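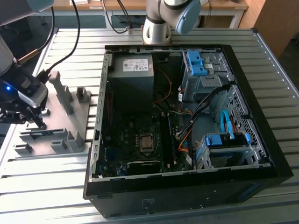 2 min read

Operators wanted for robot teaching sessions, Munham

Vitale is looking for people to teach robot arms by hand and by remote control at our Munham workshop. The current job is work on desktop computers: parts such as memory, drives and cables, handled by two arms at a slatted bench. You do the task through the arms and the movements are recorded. The recordings are then used to train the control software, Petiser.

No experience with robots is needed. You should be able to tell a memory module from a drive, or be willing to learn in the first session. We are not looking for programmers.

What you will do

Guide an arm through a task by holding it and moving it, or steer both arms from the Plalleo hand controllers. Repeat the same task many times, with small changes to where the parts are placed. Mark each attempt as good, poor or failed before starting the next. Reset the bench and put parts back in the fixture tray between attempts.

The work is repetitive. We have 3,584 attempts on file from the first group and need another 1,000 good ones before the end of January. A poor attempt is still kept, so please mark it as poor and carry on.

Hours and pay

Sessions last three hours with two breaks. Most people do two a week. Pay is £321 for a block of six sessions, paid after the last one. If you stop part way through a block you are paid for the sessions you have done. Training takes one session and counts towards the block.

Who can apply

You must be 18 or over, have steady use of both hands and be able to stand or sit on a high stool for up to an hour. Glasses are fine. Long sleeves and loose jewellery are not allowed at the bench. If you have had a wrist or shoulder injury in the past year, tell us when you apply.

How to apply

Write to the Munham office quoting reference 597. Say which hours suit you and whether you are left- or right-handed. A CV is not required. Applications close on 03/07/2018.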